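Hinds Opens Second Container Return Center in Peltelau
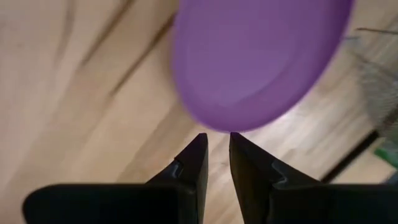
PELTELAU – March 11, 2023 – Hinds, which runs the Zarnum reusable container program, has opened a second return and washing center in Peltelau. The new site is on Mill Street and takes back containers and lids from homes, school kitchens and takeout counters on the east side of town.

Until now, everything returned in Peltelau was trucked to the company's center in Surkmont for washing. The Mill Street site can wash 3,028 pieces a day. Surkmont handles 2,230 and will keep serving its own routes.

"People told us the drive was too long and the drop-off hours were too short," said Hamish Menzies, operations manager at Hinds. "We now have a place in town, and it stays open until 8 p.m."

The program had 1,955 member households at the end of February. Members pay a deposit on each container and get it back when the container and its lid are returned together. Lids returned alone are credited at half the deposit – a change from last year, when they earned nothing.

Containers should be emptied and rinsed before drop-off. Cracked or warped pieces are accepted and will be sent for recycling, but they do not earn a credit.

Hinds has also added 10 drop-off bins at grocery stores and bus stops in Peltelau. Bins are emptied every morning. A list of locations is posted at the Mill Street front desk and mailed to members with their monthly statement.

Households that want to join can sign up at either center. Restaurants and school kitchens should ask for the business accounts desk in Surkmont.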